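Setting up the Nukico media box, part 2: getting it on your network and playing your own files

If you've been following along from part 1 you'll have the box plugged into the telly, the remote paired and a picture on the screen asking you to choose a language. Pick English (UK) if you're here, because plain English gives you American dates all over the recordings list and the only way to change it afterwards is buried four menus down. I did it wrong the first time and lived with it for months.

Everything below was done on the Nukico with the May software on it. Older versions have most of the same menus but the network page looks different, and the bit about shared folders won't match at all, so do the update first if it offers you one. It takes a while and the screen goes black in the middle — leave it alone, it does come back.

What you'll need for this part

The box, its own power lead and the remote
Your wi-fi name and password, or a network cable long enough to reach the router
A computer that stays switched on while you're watching, with your films or music on it
Tulleo, the free server program, which goes on the computer
A phone, if you want to type with something nicer than arrow keys

Step 1. Decide between cable and wi-fi

I'd use the cable if you possibly can. My router sits behind the telly anyway so it was an easy choice, but I also tried the box upstairs on wi-fi for a few weeks and it was fine for ordinary films. Big files were another matter. Anything I'd recorded in the highest quality would stop every few minutes and show me the little spinning circle.

Note: if you plug a cable in, the box switches wi-fi off without telling you. If you pull the cable out later it doesn't switch it back on again. Go to Settings, then Network, then Wireless, and turn it on by hand.

Step 2. Join the network

1. Press the Home button on the remote (the one with the house, top left).
2. Go right along the row until you reach Settings and press OK.
3. Choose Network.
4. With a cable, wait for the word Connected to appear next to Wired and skip to step 3 of the guide. For wi-fi, choose Wireless and wait for the list to fill up.
5. Pick your network and type the password.
6. Press the Play button to confirm. Yes, Play. OK just types another letter.

My router puts out two networks with nearly the same name, one slow with a long reach and one fast with a short reach. The box will happily join either. If you're in the same room as the router go for the fast one, and if there are two walls in the way try the slow one first. I had better luck giving them properly different names in the router settings so I could tell which was which at a glance.

Caution: don't use the button on the router that connects things without a password. The Nukico has a menu option for it, and every time I tried it the box joined, forgot the network overnight and then refused to see it until I'd done a full reset.

Step 3. Give the box a name

Out of the box it calls itself MEDIA followed by a string of letters and numbers. That's no trouble if you've only got one, but I have two, and when I wanted to send a song to the kitchen it went to the living room at full volume.

1. Settings, then System, then Device name.
2. Hold the Back button down to clear the old name in one go.
3. Type the new one. Keep it to 9 characters or fewer, or the end gets chopped off in the phone app.
4. Turn the box off and on again at the wall. The standby button isn't enough.
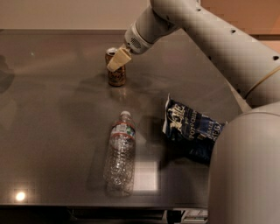
Once it's back up, open the app on your phone and check that the new name is showing. If the old one is still there, close the app completely and open it again. Mine hung on to the old name for ages until I did that, and I'd convinced myself the box was faulty.

Step 4. Put Tulleo on the computer

You can play files straight off a USB stick and I'll get to that further down, but having everything on the computer and picking it from the sofa is so much nicer! Tulleo runs in the background, looks through the folders you point it at and makes a tidy list for the box to read.

1. Download Tulleo from its own site and run the installer.
2. When it asks about extras, untick the toolbar.
3. Let it through your firewall when the warning pops up. If you click Cancel out of habit, like me, you'll have to go into the firewall settings and add it yourself.
4. Click Add folder and choose where your films live.
5. Do the same for music and for photos. Keep them as separate folders, please, or the photo slideshow will be full of album covers.
6. Click Scan and go and make a cup of tea.

The scan is slow the first time. I had 2,000 songs and 143 films when I started and it was still chugging away after I'd had dinner. After that it only looks at what's new, so it's quick. You can use the computer while it works but I wouldn't start watching anything until it's finished, as half the films show up with no title.

Note: Tulleo has a limit of 4,000 items in a single folder. It won't warn you when you go past it, the rest simply won't be in the list. Split the folder in two (I did mine A to M and N to Z) and add both.

Step 5. Connect the box to the computer

1. On the box, press Home and choose My Media.
2. Wait. The first search takes a good minute and the screen says No servers found for most of it, which had me tearing my hair out.
3. When your computer's name appears, press OK on it.
4. A four-digit code comes up on the telly. Type it into the Tulleo window on the computer.
5. Press OK again and you should see your folders.

If the computer never turns up, check that it's on the same network as the box. I've been caught out by this more than once with my laptop on the fast wi-fi and the box on the guest one. Guest networks usually keep everything on them apart, so the box can get to the internet perfectly well and still not see the laptop sitting next to it.

Check as well that the computer hasn't gone to sleep. I turned sleep off altogether in the end and set the screen to go dark on its own. There's a wake-up option in Tulleo which is meant to sort this out, and it works on my old desktop but never has on the laptop.

Step 6. Sort out the picture

The box guesses what your telly can do and on mine it guessed badly. The top and bottom of everything were missing, so football scores were off the screen and subtitles were sliced in half.

1. Settings, then Display, then Screen fit.
2. Four arrows appear. Use the direction buttons until the tips of the arrows just touch the edges of the screen.
3. Press OK to save. Pressing Back throws your changes away.

If the arrows won't reach, the telly is zooming in on its own account. Look in the telly's own picture menu for something called Just Scan, Full Pixel, 1:1 or similar. Every maker seems to have a different word for it.

While you're in the Display menu, leave Match frame rate switched on. It makes the screen blink black for a second at the start of each film but slow panning shots look much smoother for it.

Step 7. Sort out the sound

With the sound coming out of the telly you don't need to do anything. I've got a Haworth soundbar on the optical cable, and that took some fiddling.

1. Settings, then Sound, then Output. Choose Optical.
2. Set Format to Stereo to begin with and play something.
3. If you get sound, try Surround. If it goes silent or makes a horrible buzzing noise, go back to Stereo.

Caution: turn the soundbar right down before you change the format. That buzz comes out at whatever volume you've left it on and it gave me a real fright.

If people's lips don't match their words, there's a Sound delay slider on the same page. Move it a notch at a time and watch somebody talking to camera — the news is good for this. I'm on the third notch for the living room and none at all upstairs.

Playing from a USB stick

Push the stick into the socket on the side, wait for the little light to stop blinking and it'll appear under My Media with everything else. The socket on the back is for updates only and won't play anything, though you'd never guess from the label.

A large external drive needs its own power supply. The box hasn't enough oomph to spin one up, and all you get is a clicking noise. Small portable ones have been hit and miss for me.

Always choose Eject before pulling it out. I lost a folder of holiday videos by being impatient, and the recovery program I used only got some of them back.

Using the Prororura app as a remote

The remote that comes with it is fine for pressing Play, but searching with it is miserable. Prororura is a free phone app that does the same job and lets you type on the phone's keyboard.

1. Install Prororura and make sure the phone is on wi-fi.
2. Tap the plus sign and pick your box by the name you gave it in step 3.
3. Say yes when the telly asks if you want to allow it.
4. Tap the keyboard picture whenever there's a search box on the telly.

It does drop the connection if the phone's been locked for a while. Swiping down on the main page brings it back. The volume buttons on the side of the phone control the box as well as the phone, so if everything suddenly goes loud, check whose pocket it's in.

Part 3 covers recordings and the TV guide, including how to get the regional channels in the right order.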